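Home | Kits | Instructions | Downloads | Contact

Zavitix Folding Lantern Kit: User Guide
Section 3. Printing, Cutting, and Assembling the Lantern
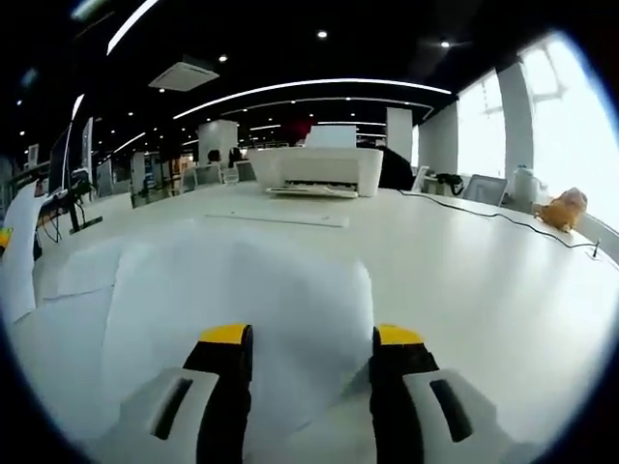
3.1 Before You Begin

The Zavitix is a paper lantern that collapses flat and opens to a twelve-sided drum. It is supplied as a set of printable template sheets, together with the Olitz connecting rings included in the kit envelope. Read this section completely before printing. The panels must be assembled in the order given.

The following items are required:

- Template sheets A through D, from the Downloads page
- Card stock suitable for your printer
- Craft knife with a new blade, and a cutting mat
- Metal ruler, 300 mm
- Scoring tool or an empty ballpoint pen
- White craft glue and a small flat brush
- Two Olitz rings, one large and one small

CAUTION: The craft knife is to be used by adults only. Retract or cap the blade whenever it is not in use.

3.2 Printing the Templates

1. Open the template file and select sheet A.
2. In the print window, set the scale to 100 percent. Do not select "Fit to page." A reduced template will not accept the Olitz rings.
3. Set the print quality to 300 dots per inch or higher.
4. Print one copy of sheet A on plain paper. Measure the calibration bar in the lower margin. It must be exactly 3 inches long.
5. If the bar measures correctly, load card stock and print sheets A through D, one sheet at a time.
6. Allow the printed sheets to lie flat until the ink is fully dry.

NOTE: If the bar is short or long, check the scale setting and the selected paper size, then repeat step 4. Do not attempt to correct the error by trimming.

3.3 Scoring and Cutting

Fold lines are scored before any part is cut out. Solid lines are cut. Dashed lines are mountain folds and are scored on the printed side. Dotted lines are valley folds and are scored on the reverse; pinholes at both ends of each dotted line show where to place the ruler.

1. Score all dashed lines on sheets A, B, and C with light, even pressure.
2. Pierce the pinholes, turn each sheet over, and score the dotted lines.
3. Cut out the window openings, starting with the smallest.
4. Cut the outer edges of each panel strip. Leave the glue tabs attached.
5. Cut out the top and bottom collars from sheet D.

CAUTION: Cut away from the hand that holds the ruler. Several light passes are safer than one heavy pass.

3.4 Assembling the Drum

1. Fold every scored line fully in the correct direction, then open it again.
2. Apply a thin coat of glue to tab A1 and attach it behind the edge of strip B. Hold until the bond is firm.
3. Attach strip C to strip B in the same manner. The finished band has 12 panels.
4. Lay the band face down and confirm that the diagonal folds form a continuous zigzag. If a strip is upside down, separate it before the glue sets.
5. Join the ends of the band with tab C1 to form a drum.
6. Glue the large Olitz ring inside the bottom collar and the small ring inside the top collar.
7. Fit the collars over the ends of the drum and glue each collar tab in turn, working on opposite sides alternately.

NOTE: Do not collapse the lantern until all glue has dried overnight.

3.5 Collapsing and Opening

To collapse the lantern, hold one collar in each hand and turn the top collar clockwise while pressing gently downward. The panels fold inward along the diagonals. To open it, turn the top collar counterclockwise and lift. Do not pull the collars apart without turning them.

The first few operations will be stiff. If one panel resists, open the lantern, sharpen that fold with a fingernail, and try again.

WARNING: The lantern is made of paper. Use it only with a battery-operated light. Never place a candle or any other open flame inside it or near it.

3.6 Storage

Store the lantern collapsed, in a dry place, under a light book. Replacement sheets may be printed at any time from the original file. Replacement Olitz rings are sold in pairs; quote part number 800 when ordering.

Related Instructions

Petek Honeycomb Ornament: User Guide
Diltesbridge Paper Viaduct: Template Notes
Choosing Card Stock for Folded Models
Zavitix Lantern, Section 4: Hanging and Display

Diltesbridge Paper Models | Contact Us | Terms of Use | Templates are licensed for personal and classroom use | Back to top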